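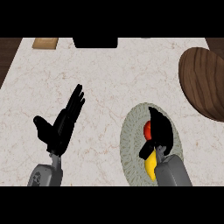 4.2 Zeitliche Abgrenzung der Kartenrunden

Die Auswertung der Freizeittagebücher aus der Erhebung Civero stützt sich auf 342 Einträge, in denen eine Kartenrunde als Haupttätigkeit kodiert wurde. Die Einträge stammen von Teilnehmerinnen zwischen 50 und 74 Jahren aus 11 Runden in den Gemeinden Gullden und Oltent. Einträge mit Kartenspiel als Nebentätigkeit (etwa während der Betreuung von Enkelkindern) gingen nicht in die Analyse ein; sie werden in Abschnitt 4.4 gesondert behandelt.

Als Beginn einer Runde gilt der eingetragene Zeitpunkt des Eintreffens, als Ende der Aufbruch der protokollierenden Person. Diese Festlegung weicht von Koutsoukos und Kwak ab, die nur die reine Spielzeit erfassen. Der Unterschied ist für die Fragestellung erheblich. In beiden Gemeinden entfällt ein beträchtlicher Teil des Abends auf Gespräche vor dem ersten Geben und nach der letzten Partie, und gerade diese Abschnitte werden in den Freitextfeldern am ausführlichsten kommentiert. Der Median der Gesamtdauer liegt bei 200 Minuten. Eine Trennung nach Gemeinden ergibt für Oltent eine etwas größere Streuung bei nahezu gleichem Median.

Zur Kodierung der Freitexte wurde das von Ham und Lim entwickelte Schema mit sieben Kategorien übernommen und um die Kategorie »Unverfügbarkeit« erweitert. Darunter fallen Äußerungen, in denen die Teilnehmerinnen den Abend als einen Zeitraum beschreiben, in dem sie für Partner, Kinder oder Arbeitgeber nicht erreichbar sein wollen. Eine Teilnehmerin aus Gullden notierte: »Ab halb acht liegt das Telefon im Flur. Die wissen das zu Hause.« Vergleichbare Regelungen finden sich in acht der untersuchten Runden, wobei nur zwei davon eine ausdrückliche Absprache erwähnen. In den übrigen Fällen scheint die Praxis aus Gewohnheit entstanden zu sein. Die Tagebücher allein erlauben hierzu keine gesicherte Aussage.

Die Kodierung erfolgte durch zwei Personen unabhängig voneinander. Abweichungen traten vor allem zwischen »Unverfügbarkeit« und »Erholung« auf und wurden im Gespräch mit Zodwa Nkosi geklärt, die an der Erstkodierung nicht beteiligt war. Mehrfachzuordnungen waren zulässig. Insgesamt wurden 1008 Textsegmente vergeben; Segmente von weniger als drei Wörtern blieben unberücksichtigt.

Auffällig ist der Umgang mit Absagen. Während in der Vergleichsgemeinde Cheon eine Runde bei Fehlen einer Mitspielerin meist ausfällt, wird in Gullden mit wechselnden Ersatzspielen weitergemacht, häufig Rommé statt Doppelkopf. Das Spiel selbst ist demnach austauschbar, der Termin hingegen kaum. Gegen eine Verallgemeinerung spricht, dass die Runden in Cheon im Mittel deutlich jünger sind und mehrheitlich in Gaststätten stattfinden, wo der Tisch vorab bestellt werden muss. Der Einfluss des Ortes lässt sich mit den vorliegenden Daten nicht vom Einfluss des Bestehensalters trennen.

Für den Dezember liegen nur lückenhafte Einträge vor. Sie wurden in der Dauerberechnung belassen, bei der Bestimmung der Treffhäufigkeit aber ausgeschlossen.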